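Progress report: network and server room refit, Gilia community building
Funder: Bajpai Fund, small works grants
Period covered: January to date
Report date: Thursday, July 19, 2018

1. Summary

The grant paid for a new network switch, a rack to put it in, patch cables, and the labor to move the building off the old wiring. The rack is standing and holds the switch and a server. Cabling is under way. We are five weeks behind the schedule in our application, mostly from the wait for the floor to be finished. We are inside the budget and do not expect to ask for more.

2. Background

When we applied, the offices, the front desk and the two classrooms all ran off small home-type switches plugged into each other. One of them sat on the floor behind the copier. If it got bumped, the front desk lost the phones as well as the booking system. There was no drawing of where any cable went, and several ended inside a wall.

The plan we sent you was to bring every run back to one room, put the equipment in an open rack where it can be reached from both sides, and label both ends of every cable. That plan has not changed.

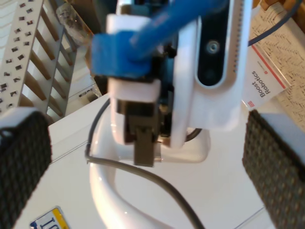 We did change which room we used. The application named the closet under the stairs. Zeteck, the contractor, measured it in January and found that the door would not open fully with a rack in place. We moved to the old craft room on the same floor, which has better air and a window. The cable runs are longer on the east side and shorter on the west side, and the total came out almost the same.

3. Work completed

Room. The carpet was taken up and the walls were patched and painted. Two outlets were added on their own circuit.

Work surface. We kept a wooden table in the room so that cables can be sorted, tested and labeled next to the rack. This was not in the application and cost the grant nothing.

Spare boards. Wood left over from the old craft benches has been set aside. One of the boards will go up on the wall as a backing for the incoming line equipment. The rest will be offered to the classrooms. 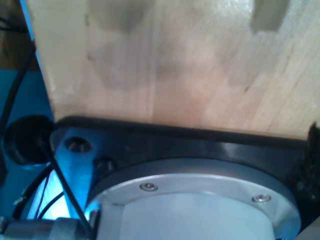 4. Work in progress

Cabling. There are 35 runs in the plan. The classroom runs are pulled and tested. The office runs are pulled but not tested. The front desk is last, and we will do it on a day when the desk is closed.

Patch cables. We are using blue Ethernet cables for staff computers. Phones and the door system will get other colors. Each cable is plugged in, checked against the port list, and then written up on the sheet that hangs by the door. This is slow work. Two people can do a classroom in a morning if the wall plates were marked correctly, and some were not.

Port list. The first version had the numbering in the wrong direction for one block of ports and had to be redone. The corrected list has been checked by a second person and a copy is kept in the office. 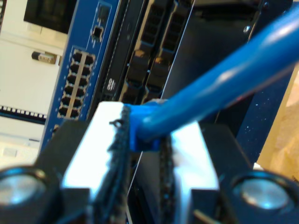
5. Equipment

The switch is a blue Netgear unit, mounted at the top of the rack. A black Dell rack server is directly under it. The rack itself is a black open frame with square mounting holes, so the gear can be moved up or down later without drilling.

Small parts have been ordered as we need them, so they come in separate packages. Packing slips are kept with the invoices. One order of cage nuts was the wrong size and was sent back. The refund came through and is included in the figures below.

6. Money

Spent since the last report: $1,865, covering the rack, the outlets, and the first part of Zeteck's labor.
Committed but not yet paid: $662, for the rest of the labor and the front desk cable.

The painting was paid from our own building fund. We have not moved money between budget lines.

7. Problems

The floor took longer than expected. Glue from the old carpet had to be scraped by hand, and the rack could not go in before that was done.

The supplier we named in the application, Prorkum, no longer carries the wall plates we wanted. The ones we bought instead are a little deeper and need a longer screw.

8. Next steps

Test the office runs and correct the markings on the wall plates.
Mount the backing board.
Move the front desk over.
Take out the old switches and recycle them.
Print the final port list and send you a copy with the closing report. 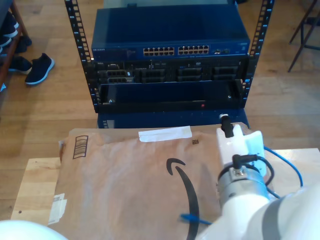
Nipon Khunthong
Building and systems coordinator, Gilia

Invoices for this period are attached separately. If your office would like to visit, mornings are best, as the classrooms are in use every afternoon. Please call the front desk before you come so that someone can meet you with the key.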